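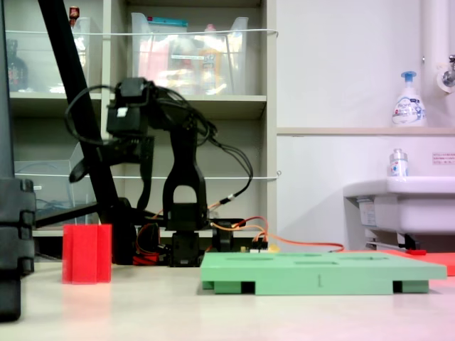 The small arm at its table, with the red cup and the green tray.

Oto Tabletop: data card and house rules

Hi! If you've landed on this page you've probably just downloaded Oto Tabletop, or you're about to record more of it. I wrote this card for both kinds of people. The first part is what's in the folder, and the rest is the rules we record by, which got long because I kept adding to them every time I had to throw something away.

What's in it

2000 episodes, split into 16 task folders. Each folder has a plain text file called task.txt with the one sentence instruction we used, and that sentence is the same for every episode in the folder. Please don't "improve" the wording in your copy and then send me a bug report (this has happened twice). Everything is shared under the Revia terms, see LICENSE.

The loader is called pramard and it lives in tools/. It reads one folder at a time. It will complain loudly about a missing task.txt and say nothing at all about a missing joint log, so run the check script first. I know. It's on my list.

Rules for the table

Before a session, run your hand along every cable and make sure the arm can reach its whole range without pulling on one. Wires that lie on the table are fine as long as they stay out from under the tray and away from the moving joints.

The tray goes down flat with both feet on the table. If it rocks, stop and fix it. We lost most of an afternoon to a tray that rocked.

Background clutter stays! Shelves, bins, whatever is behind the arm, leave it all alone during a session. Between sessions you can move anything you like, and I'd love it if you did — the more the backgrounds differ, the happier I am. Changing things halfway through a session is what breaks our splits.

Rules for the person driving

Come down over the object with the fingers open, and don't start closing until one finger is on each side of it. If you're off, lift up and try again, and keep the recording running. Second tries are useful and we label them as "retry" in the notes column.

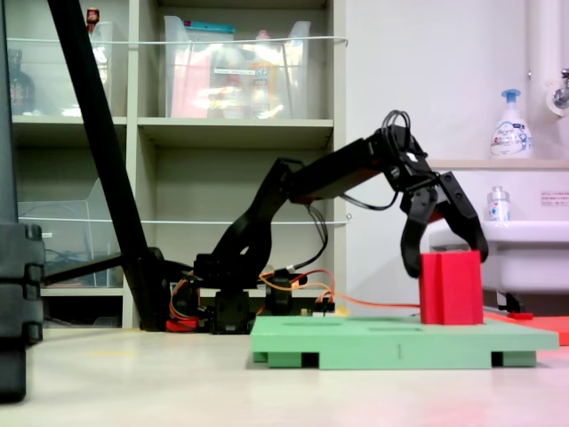

Open fingers straddling the red block, before the close.

Hands stay off the table while the servos are powered. If something falls over, cut the power, then reach in. An episode that ends this way gets marked "stopped" and kept.

No driving for more than 45 minutes in a row. You get sloppy long before you feel tired, and I can see it in the joint logs (mine included).

Labels

There are 4: good, retry, stopped, bad. "Bad" is for broken recordings only, like a dropped stream or a log that ends early. A clumsy grasp with a complete log is never bad.

Known problems

Timestamps in the Baptista folders are in local time and everything else is UTC. The conversion is in tools/fix_time.py, and you have to run it yourself. Two task names also still have the old spelling. I'll rename them in the June release, so don't hard-code them.

Questions go in the issue tracker. I read it on Tuesday mornings, usually with coffee, so give me a few days.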